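Speaker notes: "Why We Want to Know Who They Married"
Evening talk, Nuswood library, October
Speaker: Albane Guérin

Opening (keep it light, don't read this part out)

Start with the search box. Ask the room to picture the name of any athlete they like, then the first few words the search box offers to finish for them. Age. Height. Net worth. And then, nearly always, "married to." Wait for the laugh. People recognize themselves and it's lovely when they do!

Say up front that I love this stuff. I read the wedding pages before the race results when I was a kid, and I still do. So tonight is a fan talking to other fans, with a few old clippings thrown in.

Part 1: The old fan magazines

I found a stack of Tullard sports annuals at a yard sale (hold up the green one, pass it around, get it back!). In the back of every issue there was a page called "At Home With." A runner and her husband in the kitchen. A goalkeeper holding somebody's baby. The questions were so gentle: how did you meet, who cooks, what does he think of the early mornings.

Read the goalkeeper one out loud. It's 7 lines long and there is more feeling in it than in the whole match report next to it. Pause after "he has never once liked the dog."

Then the letters page. Readers wrote in to ask if so-and-so was still engaged, and they got their answer 2 months later, in print, if they got it at all. Ask who here could wait that long for gossip now. I couldn't.

Part 2: The copy-and-paste biography

Clastgate slide goes up here. Clastgate was a biography site I used to read on my lunch break, and I saved 200 of its pages before it went away. I read them all in one winter, with great joy and a lot of tea.

Points to hit:
Nearly 100 of them open with the same sentence, with only the name swapped.
The spouse gets a job and an age, and then disappears from the page.
"Best couple in the world" turns up so often that I started keeping a tally on the fridge.
Kids are always "adorable," even when the writer clearly doesn't know how many there are.

Read two openings back to back, fast, and let people hear it. Don't be mean about it. Somebody sat and typed these, probably a lot of them in a day, and now and then a real fan slips through. My favorite is the page on a high jumper where the writer forgets the husband completely and spends four paragraphs on her run-up. You can feel how happy they were.

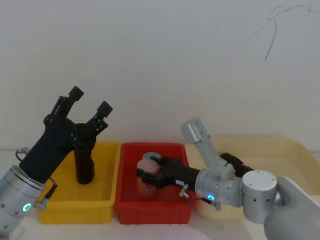 Two black grippers at the containers, one holding a pink object in a red bin.

Part 3: The people on the other side

Slow down for this one. Talk about the Seneviratne podcast, the episode with the swimmer's wife. She'd read online that she was a photographer, a dentist and a model, all in the same week. She teaches fourth grade. She was very funny about it until she got to the part about her wedding pictures, which had been taken from her cousin's account and put on a page full of ads.

Play the clip if the sound works. If it doesn't, tell it in my own words and don't fuss with the cable like last time.

Ask the room: where is your line? Mine has moved. I'm happy to read what a couple chose to tell a reporter. I've stopped clicking on house photos, and I skip anything about children. Let people disagree with me here, the talk gets so much better when they do.

Part 4: What I'd love more of

Couples' stories told by the couple. Long ones, with the boring bits left in! Who drives to practice. What they argue about in the car after a loss. The Tullard pages had that, and some of the newer podcasts have it again.

Finish with the letter from the last annual, the reader who asks whether the sprinter's husband ever learned to swim. Read the editor's reply ("He did, and he is insufferable").

Questions until 8:30 p.m., then chairs back against the wall. Bring the green annual home.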